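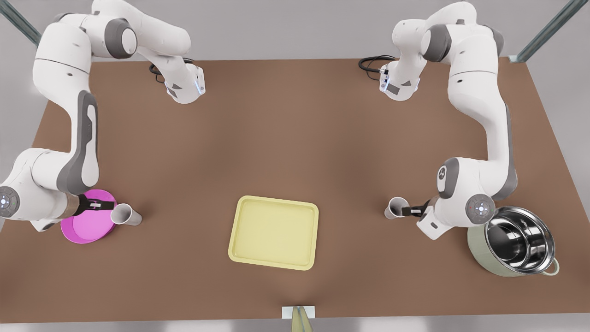
시뮬레이터에 띄운 양팔 작업대. 분홍 접시 위에 오른팔 그리퍼, 양쪽에 종이컵이 하나씩.

양팔 시뮬레이션에서 컵이 튕겨 나갈 때 원인 찾는 법

안녕하세요. 지난번 글에서 양팔 로봇으로 식탁을 정리하는 작업을 시뮬레이터에 올리는 과정을 적었는데요, 그 뒤로 같은 증상을 겪는다는 메일을 꽤 받았습니다. 그리퍼가 종이컵을 잡으려는 순간 컵이 총알처럼 날아가 버린다는 거예요. 저도 똑같이 당했고, 이걸 잡느라 며칠을 꼬박 썼습니다. 그래서 이번에는 제가 헤맨 순서 말고, 다시 한다면 이렇게 하겠다 싶은 순서로 차근차근 적어 보려고 합니다. 커피 한 잔 옆에 두고 천천히 따라오세요.

우선 제 환경부터 말씀드릴게요. 시뮬레이터는 Hernix, 작업 스크립트는 저희 팀이 쓰는 Mtshali 패키지입니다. 다른 조합을 쓰셔도 메뉴 이름만 다를 뿐 확인할 항목은 비슷할 거예요. 작업 내용은 단순합니다. 두 팔이 각각 자기 쪽 컵을 잡아 가운데 노란 쟁반에 옮겨 놓으면 끝이에요. 접시와 냄비는 이번 작업에서 건드리지 않습니다.

1. 증상을 먼저 분류하기

컵이 튄다고 다 같은 고장이 아니더라고요. 실패 기록을 열어 보고 아래 중 어디에 해당하는지부터 정해 주세요.

손가락이 닫히기 전에 튄다: 접근 경로에서 이미 부딪힌 경우입니다. 2번으로 가세요.
손가락이 닫히는 중에 튄다: 접촉 설정이나 쥐는 힘 문제입니다. 3번과 4번을 보세요.
들어 올린 다음에 빠진다: 마찰이나 잡는 높이 문제라서 이 글에서는 짧게만 다룹니다.

제 경우에는 700회를 돌려서 647회가 성공했고, 나머지 실패를 하나씩 재생해 봤더니 대부분 두 번째 유형이었습니다. 성공률만 보면 그럭저럭 괜찮아 보여서 처음엔 그냥 넘어갈 뻔했어요. 그런데 함께 일하는 루시 매킨타이어 씨가 재생 화면을 보더니 실물에서 이러면 팔 앞에 사람을 못 세운다고 하더군요. 맞는 말이라 그날로 실험을 멈췄습니다.

2. 충돌 형상 켜 보기

화면에 보이는 모양과 물리 엔진이 계산하는 모양은 따로입니다. 보기 메뉴에서 충돌 형상 표시를 켜고 컵을 확대해 보세요. 컵이 속이 꽉 찬 덩어리로 잡혀 있다면 손가락 한쪽이 컵 안으로 들어가는 순간 겹침이 생기고, 엔진은 그 겹침을 풀려고 컵을 세게 밀어냅니다. 컵 입구가 그리퍼 쪽을 향하는 배치에서는 특히 자주 걸려요.

고치는 방법은 컵을 여러 조각으로 나눈 볼록 형상으로 바꾸는 것입니다. 저는 옆면을 15조각으로 나누고 바닥을 따로 한 조각 붙였어요. 더 잘게 나눠도 되지만 계산이 눈에 띄게 느려집니다. 바꾼 뒤에는 꼭 물체를 다시 불러오세요. 저는 저장만 하고 불러오기를 빼먹어서 반나절 동안 옛날 형상으로 시험했답니다(부끄럽네요!).

접시도 확인하시는 게 좋아요. 컵 테두리와 접시 가장자리가 겹쳐 보이는 배치라면 시작 시점에 두 형상이 파고들어 있을 수 있거든요. 첫 스텝의 접촉 목록을 출력해서 침투 깊이가 0보다 큰 쌍이 있으면 컵을 조금 옮겨 주세요.

3. 시간 간격과 접촉 강성 맞추기

형상이 멀쩡한데도 튄다면 시간 간격을 절반으로 줄여 보세요. 증상이 확 줄어들면 접촉 강성이 간격에 비해 너무 높은 겁니다. 간격을 계속 줄이고 싶은 유혹이 있겠지만, 강성을 한 단계씩 낮추면서 컵이 손가락에 파묻히지 않는 지점을 찾는 쪽을 권합니다. 한 번에 값 하나만 바꾸고 메모를 남겨 두세요.

4. 쥐는 힘에 상한 걸기

저희 쪽 진짜 범인은 여기 있었습니다. 스크립트가 그리퍼를 위치 명령으로만 닫고 있어서, 컵이 있든 없든 손가락을 끝까지 붙이려고 했던 거예요. 가벼운 컵에는 너무 가혹하죠. 설정 파일에서 힘 상한을 9뉴턴으로 두었더니 닫히는 동작이 한결 얌전해졌습니다. 이 값은 제 컵 모델에 맞춘 것이니 낮은 값에서 시작해 조금씩 올려 보세요. 왼팔과 오른팔 설정이 따로 저장되는 경우가 있으니 양쪽 다 열어 보시고요.

5. 이상 감지 정지 조건 넣기

원인을 고쳤더라도 물체 속도가 비정상적으로 커지면 두 팔을 모두 세우는 조건을 넣어 두시길 바랍니다. 한쪽 팔만 멈추면 다른 팔이 계속 움직이다가 굴러온 컵을 또 칠 수 있어요. 정지 뒤에는 자동으로 재개하지 말고, 접촉 기록을 저장한 다음 사람이 확인하고 풀도록 해 주세요. 같은 코드를 실물로 가져갈 분이라면 이 조건은 소프트웨어 정지일 뿐이니 비상정지 버튼과 보호 영역은 별도로 갖추셔야 합니다.

6. 다시 돌려 보기

수정한 뒤에는 실패했던 초기 배치를 그대로 불러와서 먼저 돌리세요. 새로 무작위 배치를 뽑으면 운 좋게 쉬운 것만 나올 수도 있습니다. 난수 시드를 기록해 두지 않으셨다면 지금이라도 로그에 한 줄 추가해 주세요.

접촉 목록 출력 스크립트는 필리포스 사란티스 씨가 정리해 준 것을 쓰고 있습니다. 필요하신 분은 댓글에 시뮬레이터 버전을 함께 남겨 주시면 맞는 파일로 보내 드릴게요.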